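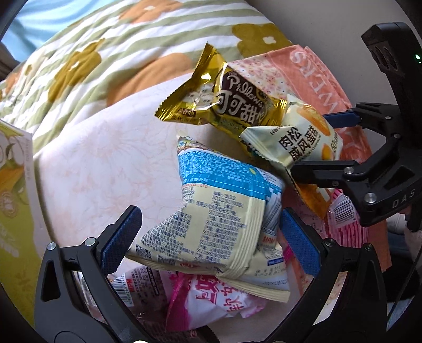 Pillows in gold foil, a pork floss and egg yolk packet, and plenty of pink and white: part of the pile.

I blame my neighbor Sunil Rathnayake for the snack drawer. He came back from a work trip one February with a shopping bag so full the handles had stretched, dumped half of it on my kitchen counter and told me to help myself. I can't read Chinese. I had no idea what most of it was. I ate something crunchy, then something sticky, then a small cake with a salty yolk in the middle of it, and I stood there at the counter chewing and thinking, well, this is my life now.

That was a couple of years back, and the drawer has since taken over a shelf, and the shelf has its eye on the closet. I order from a shop called Dutside, which sells imported snacks by the mixed box, and I've gotten into the habit of tipping a whole box out and going through it packet by packet before anything gets put away. I love this part. It's like dumping out a pillowcase after trick-or-treating, except I'm a grown woman and I paid for it.

Let me start with the cream-colored packet, the one with 肉松 and 蛋 on the front and a picture of an orange egg-yolk pastry. Those were the first characters I ever learned to pick out on a wrapper. 肉松 is pork floss (meat floss, if you want to be strict about it), which is meat cooked down and pulled and dried until it's basically savory cotton candy. I know how that sounds! I made the face too. But put it in a pastry, next to something sweet and something salty, and it makes perfect sense. 蛋 is egg. Once you know those you can walk down a snack aisle feeling like a genius, right up until you hit a character you don't know, and then you're back to looking at the pictures like everybody else.

Egg-yolk pastries are not a starter snack, I'll admit. The yolk in the classic kind is salted, a little sandy, a little oily, and the pastry around it tends to flake all over your shirt. My sister took one bite of mine and handed it back. My nephew ate his and then hers. I cut them in quarters when people come over, and I put out hot tea, plain and strong, and I don't make any kind of speech about it. A quarter is a friendly size. People will try a quarter of anything.

Then there's the gold one. It says Pillows across the top, in English, in a loopy white script, so even I could handle that. The big characters underneath are 可可甜心, which I looked up: cocoa sweetheart! What a name. I'd buy a shoe called that. There's a little filled pastry pictured on the front, and if you grew up on cereal with chocolate in the middle you already have a fair idea of what it's going for. Crinkly gold wrappers are a weakness of mine anyway. My grandmother kept hard candy in gold foil in a dish by her phone, and I still get a small thrill from the noise.

Under and around those you get what I think of as the filler layer, though it's usually where the surprises are. Pink and white wrappers, loads of red lettering, barcodes every which way. I used to go straight for the fancy packets and leave these for last. Now I do it backward. The plain ones are the ones people eat on the bus, and there's a reason they're still selling them.

And the big blue and yellow bag! The back of a bag like that is worth a few minutes of your time. All that tiny printing on the yellow part is the ingredients and who made it and so on, and the codes that start with SC are food production license numbers. I never paid them any attention until Sunil pointed them out, and now I look for them every time, like a bird watcher. You can hold a phone translator over the ingredients if you have allergies in the house, and please do. My nephew can't have peanuts, so anything I can't get a clear reading on goes in a separate tin, high up, with his name on it and a line through it. The translator isn't perfect. It once told me a bag of crackers contained "the regret of wheat." For allergies I'd take a person who reads the language over an app any day, and I've sent Sunil more photos of ingredient lists than he probably wanted.

Now, storage. I've wasted a lot of good snacks by getting this wrong. Flaky things and crisp things can't share a tin once they're open, because the crisp things go soft overnight and taste like the inside of a cupboard. I use two Fliretti tins, the square ones with the rubber seal, and a big glass jar for anything individually wrapped. The jar sits out. The tins don't, or I'd never eat dinner. Anything with an egg yolk or meat in it, I check the date on the packet and eat those first. I've got a pad of sticky notes in the drawer and I write the date on the note in my own numbers, large, and slap it on the front so I'm not turning packets over at night with my glasses off.

As for what to spend, I set myself 20 dollars a month and I mostly keep to it. Dutside's smallest box has 9 packets in it, which is plenty for one household to start on. There's a giant party box with 100, and I did buy it once, for my mother's birthday, and we were finding little cakes in coat pockets well into spring. My mother, by the way, who claims not to like sweets, had the whole jar on her side of the table by the end of the evening.

If you have an Asian grocery near you, go there first. Mine is on Irkeck Street, next to the dry cleaner, and the woman at the register has opinions. I brought up three kinds of rice cracker last time and she took one out of my hand and put it back on the shelf without a word. She was right, too. I went back for the one she'd vetoed (I'm stubborn) and it tasted like packing material.

Sunil has another trip coming up soon. I've given him a list, and an empty suitcase.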